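Last updated: August
2 min read

Re: [pemby-house] Basement vanity, cleaning of

I got down there at 3 with a brush and low expectations. State of play:

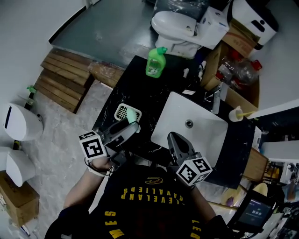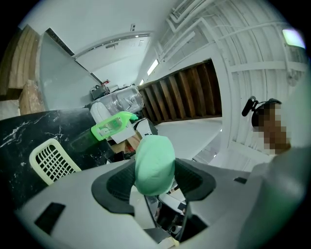

Wafula Odera wrote:
> Can someone please confirm the black counter is staying? Danetti
> want $391 to swap it for the white one, and I have 30 days to
> say yes. Also, what is everyone using on it? The Titgate paste
> left a haze on mine.

It's staying. I'd sooner spend the $391 on almost anything, including more Titgate paste, which I agree is terrible. It dries into the white veins and you only find it when the light is on. Dish soap and a soft cloth got me further in 30 minutes than the paste did all last month.

A few requests while I have your attention. Brushes go back in a holder when you're done, please, and the sprays should live in one spot. I don't care which spot. The boards are Minja's and she says they're spoken for, so kindly stop adding to the stack. Cardboard goes out with the recycling, even the good boxes. I know they're good boxes.

Wafula, the order number for the faucet washers is 3439 if you're calling Danetti anyway. Ask them about the drain too. I forgot.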